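**Moving all store cards to the phone, worth it?**

**lhnatiuk**
Brondix is ending its plastic loyalty cards in August and wants everyone on the app. I still carry plastic for most places I shop, plus the library card and the dental insurance card. I'm trying to decide whether to move all of it to the phone or just that one.

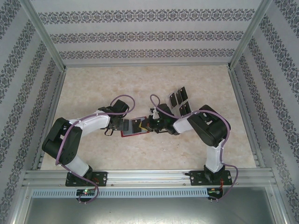
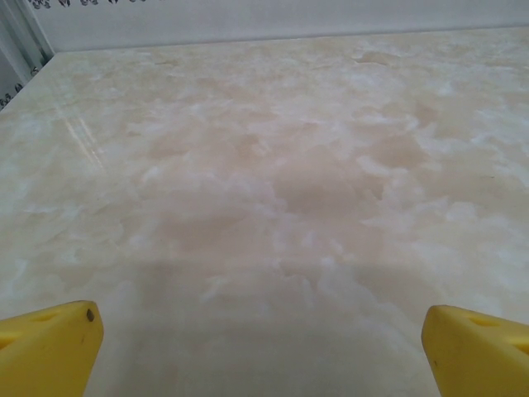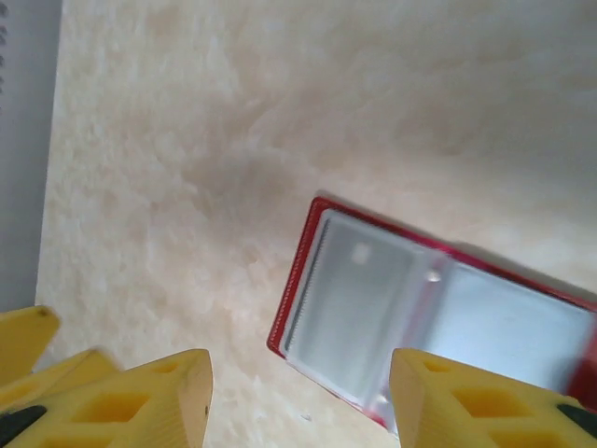

*Reading time: 3 min*

My phone is old and the battery is dead by 4 pm on a working day. That is my main worry. The other one is that my mother uses my Brondix card when she does my shopping, and she has no smartphone. Has anyone here made the switch?

**aiguo_fan**
I moved everything last year. I use Anitz, the free version. You scan the barcode with the phone camera, give it a name, and it shows up in a list. It works offline, so bad signal in the store doesn't matter.

Two of my cards would not scan because the barcode was worn. I typed the number in by hand and picked the barcode type. Wrong type the first time, and the register refused it.

**ihor.b**
I would not do it. The Furnival in Grosidov has the old laser scanners and they can't read a screen. I stood there with the brightness all the way up and the cashier ended up typing in the digits. The plastic card takes one second.

**aiguo_fan**
> they can't read a screen

That depends on the store. Mine reads it fine with the brightness at normal. Did you try a different register?

**ihor.b**
Yes, both of them. Same result.

**zoia_s**
Check your points before you switch. When I linked my card in the Brondix app it made a new account and my 2,072 points stayed on the old number. Customer service merged them after I sent in a picture of the card, front and back. If I had thrown out the card I would have had nothing to send.

So: link first, look at the balance, cut up the card later.

**lhnatiuk**
Thanks, I didn't know that. I only have 82 points but I would like to keep them. Does the old number still work at the register after you link?

**zoia_s**
Mine did until the merge. After that only the app.

**hnatp**
For your mother, print the barcode. I made a copy of mine on ordinary paper, same size as on the card, and taped over it with clear tape. The hand scanner reads it. It's on her key ring now and she gets the points on my account.

Don't shrink it. My first one was too small and it failed.

**ihor.b**
If a printed copy works, then a plastic card works too, and I don't see what the app is for.

**hnatp**
The coupons. They are only in the app now. Last month there was one for 200 extra points on laundry detergent.

**ihor.b**
I don't buy things because of a coupon.

**aiguo_fan**
You buy detergent, I assume.

Liudmyla, I would keep the insurance card as plastic whatever you decide. My dentist's office wants to photocopy it and they won't take a phone behind the desk.

**lhnatiuk**
OK. Plan is Brondix in the app, a printed barcode for my mother, and the insurance and library cards stay as they are. I'll skip Anitz until I get a new battery.

**zoia_s**
Write the Brondix number down somewhere too. They asked me for it twice on the phone.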